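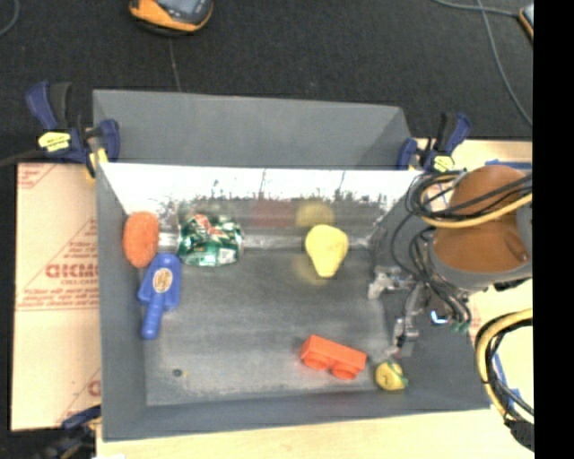
Figure 2. The Cuesta cell with a mixed load in the bin, seen by the fixed side camera. The bin is clamped at its corners; the gripper is above the right part of the floor.

Home Papers Build notes Data Contact

2024-04-29
Kulsoom Tanoli, Akihiko Noguchi, Tibor Kun

3. Cell construction and bin handling

3.1 Table and bin

The cell was built in the Koltine shared workshop on a wooden table that was already on site. Drilling the tabletop was ruled out by the terms of use, so every fixed part of the cell is held by clamps or tape. The bin is a large grey rectangular one with sloping inner walls. It is held by screw-free bar clamps at the corners (Figure 2), and its position is marked on the table in pencil so that it can be taken away and put back between bookings.

An earlier version of the cell used weights along the outside of the bin. These kept it in place while the arm moved above the load but not when a finger pressed on a wall. A small shift of the bin does little harm to a single grasp. It does, however, make the stored wall planes wrong for every grasp that follows, and the planner then either refuses good targets near the wall or sends the gripper into it. With the clamps in use, the largest shift we measured over a full booking was below what the calibration routine can resolve.

Clamps bring a cost of their own. Their bodies stand close to the corners and take up space that the arm could otherwise pass through. We modelled each as a plain box with a margin and added it to the collision scene by hand. No attempt was made to model the clamp handles, which sit at a different angle each time the bin is fitted.

3.2 Arm, gripper and cables

The arm stands to one side and reaches over the wall of the bin. This was chosen over a mounting behind the bin so that a person could load objects from the front without entering the reach of the arm. The drawback is an uneven workspace. Grasps on the near half of the floor can be made with the wrist almost upright, while the far corner calls for a long reach and a tilted approach. Corner targets on the far side are therefore scored down in Pleser, the planner written for this cell by Junaid Durrani.

The gripper has jointed metal fingers. Their outer links swing outwards as the hand opens, so the width needed above a target is greater than the opening at the fingertips. Early plans took only the tip width into account, and a good share of the contact faults in the first week came from an outer link touching a wall while the tips were still clear. The planner now sweeps the full outline of both links through the closing motion.

Cables are run along the outside of the arm in loose loops, with enough slack for the wrist to turn through its working range. A tighter run was tried and looked tidier, but it pulled on the connectors at the ends of the range. The loops are left out of the collision model. Instead, the wrist turn is limited in software, and a pose that would bring the loops over the bin is rejected.

3.3 Objects

The load is drawn from the Plundora set, a box of household items and toys kept at the workshop and added to as members bring things in. The load in Figure 2 is typical in its spread of size and surface: a crushed drinks can, a toy shovel, a yellow pear-shaped object and a red-orange building block lie in the bin together with an orange sponge-like item and a small round one near the front right corner. We made no effort to keep the set rigid or to keep it clean. Crushed cans in particular change shape a little each time they are gripped, and they were left in the set until they came apart.

Shiny items gave the depth sensor most trouble. The bin floor is itself glossy in places and carries blurred reflections of bright objects on the lower part of the back wall, and in colour-based segmentation these were at first picked up as targets. A yellow patch on a wall is easy for a person to dismiss. The segmenter had no such sense, and it was only when each mask was checked against the stored wall planes that the false targets stopped. Sanding the floor was considered - it would have dulled the reflections - but the wear already present on the plastic suggested that a treated surface would not stay even for long.

3.4 Running procedure

Each run starts with objects tipped in from a tub and spread by hand. The operator then steps back, confirms that the area is clear and starts the loop. After each attempt the arm moves to a rest pose, the bin is imaged again and a new target is chosen. An object that is picked is released over the bin from a low height, so that the load stays the same and the layout changes. Over 3,000 attempts were logged in this way. The first 1,000 were made with the tip-width planner and are reported apart from the rest in Section 4.

Kelechi Afolabi ran most of the bookings and kept the fault log, in which each stop is entered with a short cause in free text. Stops caused by the operator (a late change of load, a hand too near the table) are kept in the log but left out of the rates. The bin planes were measured again at the start of each booking, and whenever a clamp had been touched.

Related items
Pleser: notes on link sweep for jointed fingers
The Plundora object list, June revision
Bench power and emergency stop wiring at Koltine
Wall plane calibration with a hand-held probe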